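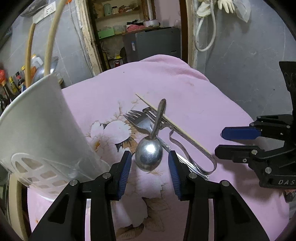

4.2 The second-best cloth

I went into the interviews thinking I'd hear mostly about good tablecloths, the ones that come out for weddings and funerals. I had a whole block of questions ready for them! People answered politely and then drifted off, over and over, to the everyday cloth underneath, and by the third week in Jarkby I had given up and moved those questions to the end.

Of the 70 households in the sample, 51 told me they had a cloth that stayed on the table between meals. Most of the rest put one down for dinner and took it off again, and a handful in Cloltley had switched to place mats (they were a bit sheepish about it, and I hadn't asked them to be). What surprised me was how firmly people ranked these things. In Cosenau the word I kept hearing was "second-best," and it didn't mean second in quality. It meant the cloth you'd leave on if your sister dropped by but would whip off for the doctor.

Age came into it too. I'd coded the cloths as new, used or worn, and I wouldn't do it that way again, as my "worn" pile ended up holding nearly everything. A print can fade a long way before anyone thinks of replacing it, and small stains didn't count against a cloth for most people I talked to. Figure 3 gives an idea of what I mean by a printed cloth in the worn group: pink, with a brown and white floral pattern that has faded, and small stains dotted over it. On a rounded table like that one there's also the question of how far the edge should hang, which I return to in 4.4 with the measurements from Cloltley.

Figure 3. Printed cloth on a rounded table.
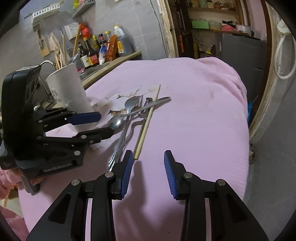 Bronisława Gajewski read a draft of this section and objected that I was mixing up two things, how long a cloth lasts and how long it is allowed to stay out. In her view a stained cloth often goes on for years because it has moved to a different table, in a porch or a back kitchen, and my single visits would miss the move completely.

She's right, and I went back to the Azar transcripts in July to see how much I could rescue. Thirty of them mention a cloth changing rooms, usually in passing, while the person is talking about laundry or a new stove. Only a few say when it happened. One woman could date hers to the Sunday her oven door broke, and I would have loved more like that, but I'd never asked anyone for a date and most people don't offer one.

So I've kept the three wear groups in Table 2 and added a column for the room where I saw the cloth. Moves between rooms are coded separately, and only where the speaker brought them up without a prompt from me.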